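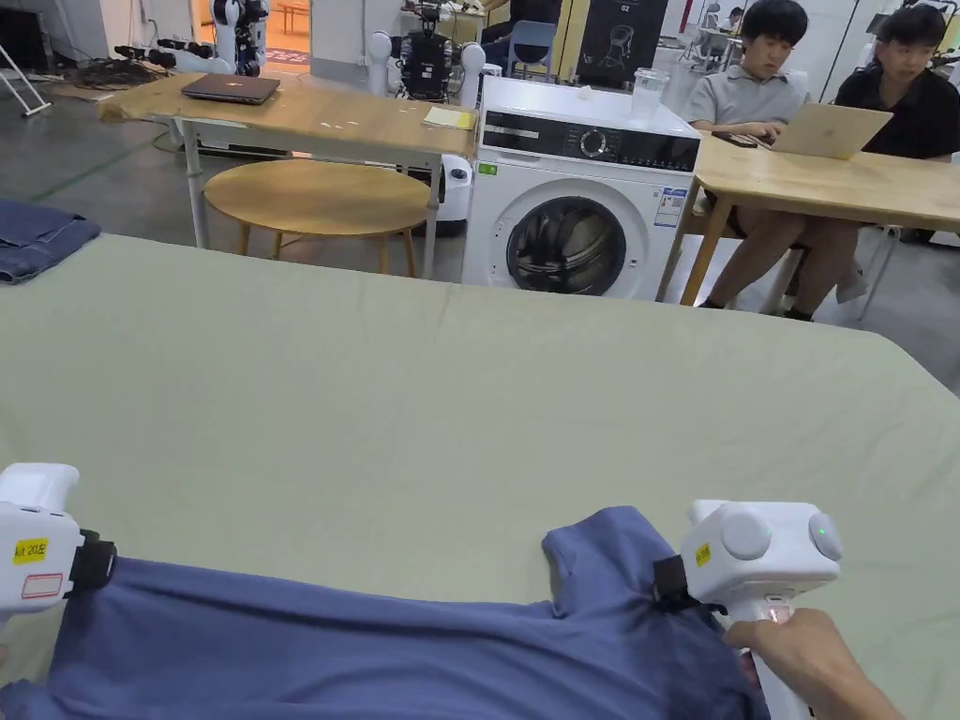 Re: [tinley-grappling] Is the points league still worth the entry fee?

Macario Huerta wrote:

> Morning all. The Pasar League entry forms are out for November and it's
> gone up again, 39 quid a head before you've bought a sandwich. Last year
> I drove my lad all the way to Stergiou Hall, he had one match, lost it on
> an advantage, and we were back in the car before half past eleven. I know
> the league was a big thing when it started but I do wonder what anybody
> gets from it now. The medals look the same as the ones from the Savura
> open, and that one's free for under 16s. Am I missing something? Do the
> ranking points count towards anything at all?

Hi Macario, hi everyone,

I've been going to these since the second season so I'll have a go at answering, though I warn you I'm in two minds myself.

Points first. They count towards seeding at the spring finals, and that's it. There used to be a paid trip for whoever finished top of each weight, and that was the whole selling point (I still have the flyer somewhere, with the aeroplane on it!). The trip went quietly two seasons ago. It wasn't announced, it just stopped being on the form. So if you're asking whether finishing third in the league at under 66 kilos opens any doors, then no, I can't think of one it has opened.

I looked up the published table last night and there are 2,465 names on it across all ages and belts, which sounds marvellous until you scroll down. A huge chunk of them have the single point you get for turning up and weighing in. My own name is on there twice, spelt two different ways, with a different club each time. If anyone knows who to write to about that please tell me, because the address on the site bounces.

Now the other side. I do think the refereeing is miles better than at the Savura. The league referees all go through the same rules meeting in the morning, and they'll come and talk to a coach afterwards if you ask nicely. At the Savura last spring I watched a girl from our club get stood up out of a perfectly good half guard three times in one match - for what, I couldn't tell you, and neither could the chap in the middle. She was very grown up about it. I was less so.

The brackets are my real grumble with the league, and I think that's what caught your lad. Straight knockout, one loss and you're done, when there are often only four or five in the division anyway. They've got 6 mats at Stergiou Hall and by two in the afternoon half of them are sitting idle. There's plenty of time to let small groups fight each other once. It was suggested at the coaches' meeting and got a lot of nodding, and then the next form came out exactly the same as before.

So what would I do with a teenager who's keen? I'd skip the November one, do the Savura, and put the money towards the Tinley in-house day after Christmas, where everyone gets at least three matches because we match them up by hand the night before. It doesn't have any ranking points and the medals come out of a biscuit tin, but they get a lot of mat time against people they don't train with every week. We had 8 clubs send people last time and I'd like a couple more.

If he's already got his heart set on the league, though, let him go. Mine wouldn't be talked out of it at that age either, and he learned more from the losing than from anything I'd shouted at him. Just get there for the second weigh-in slot and not the first, the juniors never start when they say. Also bring your own tape, the first aid desk ran out last year before lunch.

One correction for the list while I'm here: I said a couple of weeks ago that heel hooks were allowed for purple belts in no-gi this season. They're not, I was reading the adult absolute rules. Sorry to Geoff's lot if you'd started drilling them for it. Straight ankle locks are still fine, toe holds are brown and up, and knee reaping is a disqualification as ever.

Anyone else entering in November? I've got two seats going in the car, leaving from the gym at twenty to seven. Petrol money welcome, no wet kit on the back seat please.

Cheers,
Bev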